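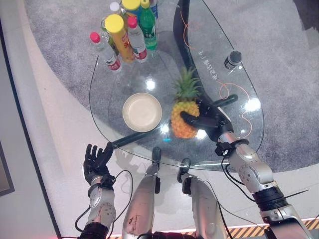
Glass table, pineapple, bottled water.

The Cerotitz furniture fair opens at nine on a Sunday, an hour at which no one in Cerotitz wants a sofa. I was there at ten to nine because Edith Bermúdez, who writes this column when I don't, told me the parking fills up early. It does not. I had my pick of the whole lower lot and chose a spot next to a skip full of foam.

Admission is 5, cash only, and for that you get a wristband, a tote bag and a floor plan printed in a gray so pale that I ended up navigating by smell. Varnish is Hall A. Hall B is leather, with a strong note of sausage from the snack counter by the fire doors.

I started in B. Junik has been making recliners for as long as I've been avoiding them, and this year they had the largest stand in the building, with a carpeted ramp up to it and a bell you could ring if you placed an order. The bell rang twice before lunch. The second time it was a small boy. Yhon Pacheco, who was running the stand in a very good suit and very bad shoes, sat me in the top model and walked me through its positions. There are more of them than there are of me. Somewhere past the one called Voyage my feet were higher than my head and we had a frank conversation about delivery times, which are long.

The sitting is the real work at these things. By eleven I had tried dining chairs, a bar stool that swiveled when I wasn't ready, and a church pew restored by two brothers who wouldn't tell me what church. I had also been sold a jar of beeswax. I don't own anything that needs beeswax, but the demonstration was very persuasive and I was tired.

Hall A is where the small workshops go, and it's the better half of the fair by a mile. Nurow had come down with their bentwood coat racks, which look like antlers and cost 170. Next door a woman was caning a chair seat by hand and did not look up for anybody. I watched her for a good quarter of an hour.
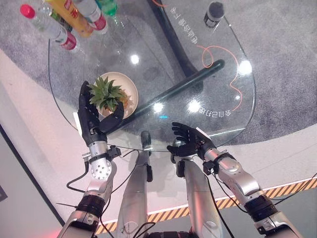
The noon talk was called "Living With Less," and it was held in a room with 200 chairs in it. Édgar Cáceres gave it, mostly about storage. His view is that people buy cabinets to avoid decisions, and he put this to an audience made up largely of cabinet dealers, who took it well. Questions ran over. One man wanted to know about hinges and was still wanting to know about them when I left.

Lunch was the sausage. The coffee was sold out of a van in the yard by Deisy Salazar, and it was the best thing I had all day, including the seating. Ask for the small one; the large is the same coffee with more milk.

I spent the afternoon at Stoyanova, where they refinish old school desks and leave the carved initials in. I wanted one badly - L.M. LOVES NO ONE, it said, across the lid - but somebody from a hotel had already put a sticker on it. I bought a drawer knob instead. It's brass and doesn't fit any drawer I have.

If you go next year, take the number 2 bus up from the station and bring cash. The card machine at the door has a paper bag over it, and by the look of the bag it's been there a while.

Questions or corrections: write to Lucero Espinoza, Weekend Desk | © All rights reserved | Back to top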